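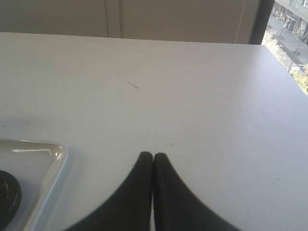
Two sets of fingers, one arm

7/28/20

I have had the Tristatel gripper on the arm for a while now, and I finally got a second set of fingers to compare with the ones it came with. Both sets are black. The stock ones are curved and meet at the tips when closed. The new ones, from Vanags, are straight and a bit longer, with a rubber pad on the inside. I paid for both myself, so no favors are owed to anyone.

I wanted to know which set is better for picking small flat things out of a tray and putting them down on a bare table. That is most of what I do with this arm.

The setup

White table, shallow plastic tray on the left, wrist camera looking down past the fingers. I kept the start position the same for every run: gripper closed, fingers low over the table, tray in the corner of the camera view. If the tray drifts out of that corner I know I have bumped it and I put it back.

The controller is the Plistusik box I wrote about before. I left the speed at 30 percent for everything. It can go faster, but at full speed the wrist shakes when it stops, and then I would be testing the mount.

Stock fingers

The curved shape is good for seeing. The tips come together in a narrow point, so in the camera view there is one thin line where they meet, and I can aim that line at whatever I want to pick up. It took me very little practice to get used to it.

They are less good at holding. The tips are rounded, and on a round disc lying flat they tend to ride up and over the edge if I come down slightly off center. Out of 14 tries with a disc, I dropped it four times. Three of those were on the lift and one was on the way to the table.

Vanags fingers

Grip is better. Same disc, same 14 tries, one drop. The rubber makes up for a lot of bad aiming.

The trouble is the length. I had to redo the height offset, and the first time I got it wrong and pushed the tips into the table. No damage, but the controller stopped with a force error and I had to restart it. The straight fingers also block more of the picture. With the gripper open I could see the disc fine, but once it started to close I was guessing.

Camera notes

The window is on the right side, and in daylight that end of the table comes out much brighter than the back left. My edge finder does not like this. I fixed the exposure at 2000 (whatever unit the Plistusik menu uses – the manual does not say) and it got better.

It also picks up marks on the table. There is a short dark streak near the middle that it kept reporting as an object. I now ignore anything below a certain size, and the streak falls under that.

Aigars Lill wrote to ask if I had tried gluing rubber on the stock fingers. I have not, but I have a sheet of it on order from Pledham and will try it when it comes. For now the stock fingers are back on, mostly for the view.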